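Household Skills 1, Unit 4: Unpacking and sorting after shopping
Notes for the evening group, Drollgate Learning Center
Prepared by Yu-na Yeon, Apr 16, 2023

Please read sections 1 to 3 before the class. Section 4 we will do together, and section 5 is for home. If you missed Unit 3 (making the list), you can still follow this one, but ask Ji-hoon Myung for the list sheet.

## 1. What we mean by unpacking

In this course, unpacking is the work between coming through the door and closing the last cupboard. Many people do it in one movement: the bag goes on the floor and each thing goes from the bag to the first free shelf. It is quick on the day. After a week there are two open packages of the same noodles and one forgotten package of fish behind the juice.

We divide the work in four steps:

1. Clear a surface.
2. Empty the bag.
3. Sort into trays.
4. Put away, one tray at a time.

The steps look too simple to write down. But in the last course 11 of the students skipped step 3 at home, and they told me their shelves did not change much. So I ask you to do all the four steps, at least until the July review.

## 2. The surface

Choose a place where the bag can stand beside the tray. You need not have a big kitchen. A board of 60 cm is enough for a small bag and one tray, and it can lie over a desk or a dining table if the counter is full. I prefer a light color for the board, so crumbs and drops are easy to notice. Wipe it before you start and again when you finish.

Keep these things away from the surface during the work:

- phone, keys, wallet
- the receipt (put it on the fridge door, we need it in section 5)
- anything that was there already and is not from this shopping

The third one is the most difficult for my students. A cup stays on the board, then a package stands behind the cup, and at the end it is left outside all night.

## 3. Bag and tray 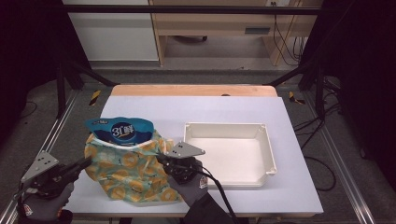
A soft bag is different from a box or a basket in one important way: it has no shape of its own. When it is full, the goods hold it up. When it is half empty, it falls together and the opening becomes narrow, so the last packages catch on the edge. For this reason we keep one side of the bag still during the work. It can be a light pinch low on the side, like on the flowery bag with the blue package coming out of its mouth, and you do not pull, you only keep the fabric in its place. Then the package is taken by its top part and lifted straight up. If you pull it sideways, the bag comes with it, and small things at the bottom turn over.

Order of emptying:

- First, what stands highest, even if it is not the most urgent. Do not dig.
- Second, cold goods, as soon as you can reach them.
- Third, everything that can be crushed (bread, eggs, soft fruit).
- Last, cans, jars and heavy packages from the bottom.

If you packed the bag as we practiced in Unit 2, cold goods are together on one side and heavy ones are low, so this order comes almost by itself.

**About the tray.** Any tray with a flat bottom and low walls is good. White plastic is convenient, for you can see quickly if something has leaked. The tray must be empty at the beginning. Place it with the long side toward you, because the arm then moves less, and leave a hand's width between the tray and the bag. Put the packages with the label up or to the front. Do not make a second layer. When the tray is full, it goes to its place and comes back empty.

One tray is for one destination: fridge, freezer, dry cupboard, bathroom. If you have only one tray, do the destinations one after another, beginning with the freezer.

**About dates.** Read the date when the package is in your hand, before it touches the tray. With imported goods the order of day and month can be different from what you are used to, and some packages show the production date instead of the last date for eating. If you are not sure, bring the package (or a copy of the label) to the class and we will look at it together. Sum-yee Lau has kindly agreed to help with Chinese labels, and I can help with Korean.

## 4. Exercise in class

Work in pairs. Each pair receives one fabric bag, one tray and a set of 13 packages. The packages are closed and some are very old, so please do not eat them.

Person A unpacks. Person B holds the paper and marks a line each time when:

- a package is put down in the wrong tray and moved again
- the bag falls over or slides
- Person A has to look for a free place
- the label is facing down

Then change roles. You do not need to be fast. In our trial Ah-rin Yang took nearly 7 minutes for one bag and had only one line on her paper, while I was finished much earlier and had so many lines that I will not write the number here.

Questions to discuss after the exercise:

- Which package did you move more than one time? Why?
- Was the bag on your left or on your right? Try the other side and compare.
- What did you do with the bag when it was empty?

For the last question, our rule is: turn it inside out, shake it over the sink, look in the corners, fold it, and hang it near the door. A fabric bag which carried meat or fish goes directly to the laundry.

## 5. At home

Unpack one real shopping with the four steps. Take the receipt from the fridge door and write next to each item where it went (F, Z, D or B; Z is for freezer, because F is already the fridge). If two items of the same kind went to different places, draw a circle around them.

Bring the receipt to the next class. You may cover the prices if you wish.

Extra trays can be borrowed from Ha-rang Moon in the Pernton room. Please sign the paper on the shelf and return them clean.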